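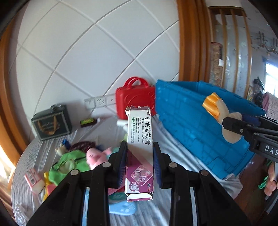

Medicine box and dark gray gift box on a striped sheet.

Home News Series Shop Press Contact

PRESS RELEASE
30 June 2022

Tavside will release the animated series Sirkevier on disc in November

Tavside is pleased to announce that the complete animated series Sirkevier, produced by Studio Oder, will be released on Blu-ray in November. It is the first time that the series can be bought on disc with English subtitles. The release contains all episodes in their broadcast order, together with the short film which was made after the series and which until now was shown only at festivals.

Sirkevier tells the story of a ferry town in the north, where the river freezes for half of the year and the people must decide every winter who will stay and who will leave. The main character is a girl of fourteen years who works in the ticket office of the ferry and who begins to receive letters addressed to a boat that does not exist in the register. The series is calm in its first part and becomes more of a mystery in the second. It was drawn mostly by hand, and the backgrounds were painted in watercolor on paper before they were scanned.

About the new transfer

For this release Studio Oder has made a new transfer from the original files. In the broadcast version many of the night scenes were too dark on some televisions, and viewers wrote to the studio about it at that time. The studio went through the series again and corrected 1,139 cuts. Most corrections concern brightness and color. A smaller part concerns drawing mistakes, for example a coat that changed its number of buttons between two shots, and the clock in the ticket office, which showed the wrong hour in the fourth episode. The story, the dialogue and the length of the episodes are not changed.

The sound was also prepared again. The stereo track of the broadcast is included as it was, and a new surround track has been added. Viewers can choose between them in the menu. The surround track was mixed in the same room where the original recording was done, with the same music recordings.

The subtitles are new. The translation that was used for streaming had different spellings of place names from one episode to the next, and the songs were not translated at all. In the new version the names are the same everywhere, and the words of the opening song, the ending song and the song of the ferry workers can be read in English. The written letters in the story, which are important for understanding the ending, now have their own subtitles in a different position on the screen, so that they do not cover the handwriting.

What is in the box

The set has five discs. The first four contain the series and the fifth contains the short film and the extra material. The extra material has a total length of 100 minutes and includes:

– the short film, with its original sound
– the opening and the ending without text
– pencil tests for the ice-breaking sequence in the last episode
– a film about the background painting
– all trailers and television spots

A printed book comes with the set. It contains background paintings, character sheets and a map of the ferry town that the artists used during production. The texts of the book are in English. The outer box is made of hard card and has a new illustration on the front, painted for this release. The illustration that was used for the streaming page can be found on the inside of the cover – many fans asked for it to be kept.

The Bramwell edition

Together with the standard set there will be a Bramwell edition, named after the ferry in the series. It has the same discs and the same book. In addition it contains a soundtrack CD and 3 art cards in the format of the old ferry tickets. The Bramwell edition will be sold only through the Tavside online store and will be produced one time. When it is sold out, the standard set will continue to be available.

Customers who order the Bramwell edition should note that it will be shipped separately from other articles. If an order contains also other titles, these will be sent when they are ready. The address can be changed in the customer account until the day when the package is handed to the carrier.

Ordering and availability

Orders for both editions will open in the Tavside online store later this summer. The exact day and the prices will be published in the News section. The standard set will be available also in shops which carry Tavside titles. The discs are coded for region A and region B.

A digital version with the corrected picture is planned, but it will come after the discs. The present streaming version will remain online until then. There are no plans at this moment for an English dubbed version. We know that a part of the audience is hoping for one, and we will inform everybody if the situation changes.

About Studio Oder

Studio Oder is an animation studio which works mainly with hand-drawn animation and painted backgrounds. Sirkevier was its first series for television after several short films. The studio is now preparing a new project, which has no connection to Sirkevier and will be announced separately.

About Tavside

Tavside publishes animated series and films on disc for English-speaking viewers. The company prepares subtitles, books and packaging in its own office and works directly with the studios.

Press material

Still pictures, the trailer and the cover illustration can be requested through the Press section of the Tavside website. Please write the name of your publication and the date when you plan to publish. Review discs will be sent in the order in which the requests arrive. Still pictures may be used free of charge in articles about the release, with the credit "Studio Oder / Tavside."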